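Notes and file layout for the Skorkar tabletop storage set: short sessions of putting small household things into baskets, bins and boxes, and taking them out again. Read this before you use the labels, especially the part about shelves.

## What is in it

There are 541 sessions in total. Of these, 475 have full labels and the rest have only a start time, an end time and a layout code. Each session covers one layout and one task, such as "move the container to the floor of the basket" or "clear the shelf."

Recording was split between two rooms, Arnent and Burnton. The tables in the two rooms are different heights, but the storage pieces were carried back and forth, so the same piece can turn up in either one. The room is given in the `room` column.

## Folder layout

```
skorkar/
 sessions/
 arnent/
 burnton/
 labels/
 objects.csv
 layouts.csv
 steps.csv
 stills/
 CHANGES.md
```

`steps.csv` is the large one. It has one row per step, and the `session` column joins it to the other tables. Stills are stored by layout code, so several sessions may point to the same folder.

## Storage pieces

There are 13 storage pieces. Each has a short name that is used everywhere in the labels:

- `basket_wire_white` — open wire mesh, with a base board and a flat shelf board that goes over the top
- `bin_low` — shallow, solid sides, no lid
- `box_card` — folding box, flaps always taped down
- `rack_two` — stacking rack with 2 levels

The other names are in `layouts.csv` with inside measurements in centimeters. Measurements were taken by hand with a tape, so don't rely on them for anything tighter than half a centimeter.

## Basket layouts

The wire basket needs the most care in labeling. With the shelf board across the top it has two usable surfaces, and things placed inside can still be seen through the wires. We label the board as `top` and the base as `floor`. Anything under the board counts as inside, even if it is right up against the front wires.

The small containers that go into the basket are labeled by color and shape, never by what they might hold. A green container under the board is `container_green`, position `floor`, side `center`, `left` or `right` as seen from the front of the table.

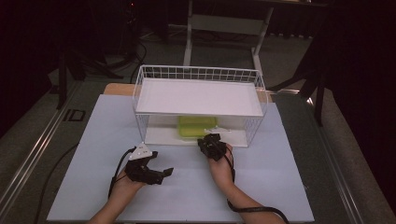

## Label rules

1. Label an object once per step, at the end of the step.
2. If something is partly hidden, label it anyway and set `hidden` to `part`. Use `full` only when an earlier step shows where it went.
3. Small flat white things get `flat_white` unless the session sheet gives a better name. Don't guess.
4. The tabletop panel is `panel`. The larger table under it is `table`. An object that touches both goes to `panel`.
5. Loose boards leaning or lying behind the panel are not storage and get no label.

Rule 4 changed in July. Older Burnton sessions used `table` for everything flat, and most of them have been fixed. If you find one that hasn't, please add it to the list at the bottom of `CHANGES.md`.

## Known problems

- `side` is flipped in a run of Arnent sessions that were labeled from the back of the table. They carry `check_side = 1`.
- `bin_low` and `box_card` were swapped in the first version of `layouts.csv`. Download it again if your copy has no `depth_cm` column.
- Lime and dark green are both `green`. We tried separate names and the labelers didn't agree often enough to keep them.
- Step times are rounded to the nearest second, so very short steps can have the same start and end.

## Use and credit

Free for teaching and research. Please credit the Zúñiga storage project and give the version number from `CHANGES.md`. If you correct labels, send back the changed rows only — whole-file replacements are hard to merge.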